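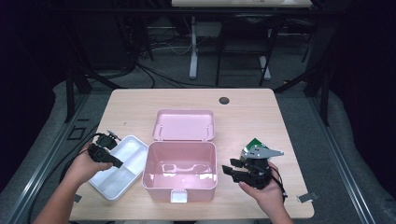
ふたが向こう側にぱたんと倒れてくれるのがいちばん助かる、とMamta Nishadさんからコメントをもらいました。片手でふたを持ったまま、もう片方の手で中を探るのが苦手だったそうです。わかります、わたしもまったく同じ理由で、外れるタイプのふたをやめました!

というわけで、今回はピンクのふた付き収納ボックスのページです。うちの店Sostachで扱っている小物収納のなかでは地味な存在だったのに、仕切り付きの白いトレーと並べて使う人が増えてから、じわじわ問い合わせが来るようになりました。今はSurnovシリーズとして、ボックスとトレーを一緒に紹介しています。

■ ボックスについて

プラスチック製で、本体は深さのある長方形。ふたは奥の辺でつながっていて、開くとそのまま後ろに倒れて、机の上に平らに寝ます。手前には白い小さな留め具がついています。内側までつやのあるピンクなので、光が入ると底のほうまで明るく見えるんですよね。黒いヘアゴムとか、暗い色の糸巻きとか、そういうものを入れると見つけやすいです。

深さがあるぶん、何でも放り込むと下のほうが地層になります(わたしの裁縫箱がそうでした)。背の高いものを立てて入れるか、かさのあるものをまとめて入れるのが向いています。わたしは今、毛糸の玉と編みかけのくつ下を入れています。編み針は先が出るので別にしました。

ふたを開けて置くと、ふたの分だけ奥行きが必要です。棚の中で使うつもりの方は、閉じたときの寸法だけで決めないでくださいね。Odair Honoratoさんは本棚の段に入れたら後ろがつかえて、結局、毎回手前に引き出して開けているそうです。それはそれで慣れるみたいですが、机の上や低い台の上のほうが気持ちよく使えると思います。

■ 白いトレーについて

こちらもプラスチックで、ふちが立ち上がっていて、中が仕切りで分かれています。ふたはありません。出しっぱなしで使うもの用です。

わたしの場合は、はさみ、チャコペン、しつけ糸、それからどこの服のだったか思い出せないボタン。前は空きびんに入れていたのですが、ボタンって、びんだと欲しいのが必ず底にいるんです。浅いところに広げておくほうがずっと早い。真っ白なので汚れは目立ちます。チャコの粉なんかはすぐわかるので、気になったら濡らした布で拭いて、あとは乾かすだけ。ボックスのほうも同じ手入れで大丈夫です。

■ 並べるとどうなるか

使う前のものはボックス、使っている途中のものはトレー、と分けておくと片づけが速くなります。作業が終わったらトレーの中身のうち、次に使わないものだけをボックスに戻して、ふたを閉めて、留める。わたしは夜の9時すぎに手芸を始めることが多いので、最後の片づけが短いのは本当にありがたいです。

机の角に合わせてきっちり置かなくても、トレーを少し斜めにして利き手に寄せておくほうが取りやすかったりします。Yara Hattarさんは左利きで、トレーを右、ボックスを左に置いてみたら合わなくて、すぐ逆にしたとのこと。決まりはないので、しばらく動かしながら使ってみてください。

色の組み合わせもよく聞かれます。淡い木目の机だと、ピンクも白もやわらかく見えて、わたしは好きです。濃い色の机に置いたら、ピンクがぐっと前に出てきました。子ども部屋ならそれも元気があっていいかな。

■ こんな使い方も

・折り紙とのり。折った作品はボックスへ
・ガーゼと絆創膏。トレーには体温計と爪切り
・充電ケーブルをまとめてボックスに。イヤホンはトレー
・年賀状の時期のスタンプとインクパッド

最後のはDeepak Bansalさんの案です。1月が過ぎたらボックスごと押し入れにしまえるのがいいそうで、わたしも今年まねしました。

■ 値段と送料

ボックスとトレーのセットで2,783円です。送料は全国一律800円。セットを2組まとめて頼んでいただいても送料は変わらないので、お友だちと一緒に注文される方もいらっしゃいます。

在庫は今のところセットで20組ほど、倉庫のUndvilleから送っています。ふたに名前シールを貼りたい方は、備考欄に「シール希望」と書いてください。無地の白いシールを一緒に入れます。

■ 注意してほしいこと

食品を直接入れるのはやめてください。包装されたお菓子くらいならかまいませんが、そのまま入れるための容器としては売っていません。それから、重いものを入れて留め具をつまんで持ち上げるのもなしで。運ぶときは底を両手で支えてください。ストーブのそばや真夏の車の中も避けてくださいね。

ふたを開けたまま上から物をのせると、つなぎ目に力がかかります。わたしは倒れたふたをつい物置きにしてしまうので、自分にも言い聞かせています。

届いた品に傷や割れがあったときは、到着から一週間以内にメールをください。担当のHemant Bishtか、わたしがお返事します。色がイメージと違ったという場合も、使う前でしたら交換のご相談に乗ります(そのときの送料だけご負担をお願いしています)。

トレーだけ欲しいという声もいただいているので、次の入荷から単品でも出せるように準備中です。値段が決まったらこのページに書き足します。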